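4.3 Grasping of pile fabrics

The third group of objects in the test set is made up of soft cloths with a raised pile. These were left out of our earlier trials because the depth camera gave poor readings on them, and because the vacuum tool used at that stage could not hold them at all. With the change to two-finger grippers the second objection no longer applies, and the first can be partly avoided by choosing the grasp point from the colour image alone.

Two grippers were compared. The first is the Zarnon parallel gripper with its standard fingers. The second is the Miken gripper, which closes at the same nominal speed but has a wider opening and a softer pad. Both were fitted to the same Mazza arm through an adapter plate, and both were driven by the same controller with the force limit set to 40 per cent of the rated value. Each gripper was given 100 attempts on the striped fleece cloth. Before every attempt the cloth was dropped onto the table from a fixed height so that it came to rest in a new shape, and no attempt was made to flatten it.

A wrist camera was used in addition to the fixed overhead camera. The overhead view is enough to choose a grasp point, but once the fingers have closed it shows mostly the top of the arm, and it is then hard to tell a pinch on a single fold from a pinch on several layers. In the wrist view the gathered cloth and the fingers are seen together, as in Figure 6. 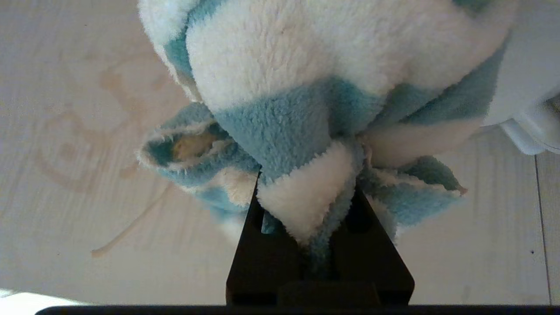
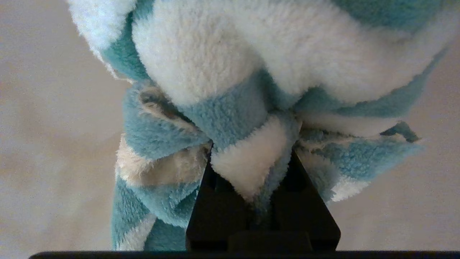

Figure 6. Wrist camera views of striped fleece held between the two black fingers. In both, a white triangular portion of the cloth is pinched at the centre, with blue or teal-blue material running down into the gap.

Reading time for this section: 4 min

The two views in Figure 6 show why we did not use the outline of the cloth as a measure of grasp quality. The bunched material spreads well beyond the fingers and takes up much of the image, while the part under load is small and lies at the bottom of the bundle. A method based on the visible area of cloth would give a high score to any grasp that brought a large fold close to the lens, whatever the depth of the pinch. We therefore scored only a narrow window centred on the gap between the fingers. The window is fixed in the camera frame, as the camera moves with the gripper.

Stripes were useful for this purpose. A plain cloth of the same pile gives very little contrast between one fold and the next, and the edges found by the image filter come mainly from shadow. With a striped cloth the colour boundaries can be followed into the pinch, and a person labelling the images can see where the material has been folded over itself. The same property is a drawback if the trained model is to be used on plain cloths, and we return to this point in Section 5.2.

An attempt was counted as a success if the cloth was lifted clear of the table, held for the full waiting time and then released over the tray. Attempts in which the cloth was lifted but slid out during the wait were counted as failures and marked separately. Under this rule the Zarnon gripper failed in 43 of its attempts. Most of these were slips during the wait, and they became less common when the approach was lowered so that the finger tips touched the table before closing. The Miken gripper failed less often, but its softer pads tended to drag the pile, and the cloth did not always drop cleanly when the fingers opened.

Raising the force limit reduced slipping with both grippers. It was not adopted as the default setting, as the same controller values are used for the thin plastic parts in the first group and we wished to keep one setting for the whole test set. A separate limit for each object group would be simple to add.

The adapter plate places the Miken fingers slightly further from the camera than the Zarnon fingers, so the scoring window had to be moved for each gripper. Window positions were set by hand at the start of the trials in the Avarberg laboratory and were checked again after every change of tool.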